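Workshop news: the two-arm table at Natelley

The two-arm build in the back half of the Natelley workshop is now far enough along that members have been asking what it is for and when they can use it. This item covers where it stands in March, what went wrong over the winter, and what is left to do.

The project is called Diden. It started as a single arm clamped to a desk, which worked fine until the desk started walking across the floor. Every fast move pushed it a little, and after an hour of running, the positions we had taught it no longer matched anything. We tried rubber feet and then a heavier desk. Neither fixed it. In the end we gave up on furniture and built a frame out of black aluminum extrusion, with a butcher-block top sitting inside it and both arms mounted at the sides.

The frame took two weekends. Most of that went into squaring it. If you have built with extrusion before, you know the corner brackets have enough slop to put you out of square without noticing. Measure both diagonals before you tighten anything, tighten one corner at a time, then measure again. We skipped the second measurement on our first try and had to take half of it apart.

The arms are built from the Rana plans, with a few changes. The printed parts for the wrist were remade with thicker walls after one cracked at the screw holes. The gripper fingers are stock for now. A batch of replacement screws came from Morkura and they are a better fit than the ones we had. Anyone building from the same plans should buy spares for the wrist, as those are the ones that get lost.

Power gave us the most trouble. At first both arms ran from one supply, and when they lifted at the same time the voltage dropped and one of them would go limp. Each arm now has its own supply and the resets have stopped. The cables are still a mess. They need to be sleeved and tied to the frame, and that job is open to anyone who wants it. Until it is done, please step over the cables behind the table and don't pull on them to make room.

On the software side, both arms take commands from one computer. The first version handled them one after the other, so the right arm always lagged the left. We rewrote that part so a position goes out to both together. The log file from the last full evening of running has 1016 entries, and most of the faults in it come from the same joint, the left elbow. We think the belt is loose. It will be opened up this month.

The task we are working on is sorting. Small plastic baskets in yellow, green, red and blue stand in a row along the middle of the table, and the arms are supposed to pick up loose items and put them in the right one. Baskets turned out to be a good choice for testing, being cheap and light enough that a bad move pushes them aside and nothing breaks.

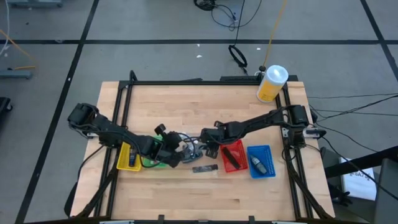

Cables are the hardest thing to pick up. They sag, they catch on the fingers, and a bundle that looks like one object can come up as several. Bottle shapes are easier if the gripper comes down across the narrow side. Flat things are bad for both arms, and we may need a softer fingertip with a thin edge before that gets any better.

Working where the two arms meet is also slow. Each one can reach the middle, so either can get in the other's way. For now the software makes one arm wait until the other has backed out. It is safe but it wastes time, and we would like to replace it with a proper check on the distance between them.

The budget for the rest of the build is 300 dollars. That has to cover cable sleeve, a new belt, fingertip material and an emergency stop button that can be reached from either side of the table. The button comes first. Until it is fitted, the arms should only be run with a second person standing at the power switch.

If you want to help, the open jobs are cable sleeving, fingertip tests and writing up the wiring so the next person can follow it. Leave your name on the Diden sheet by the workshop door. Please don't move the frame, even a little, as the tape lines on the carpet are what we use to line it up.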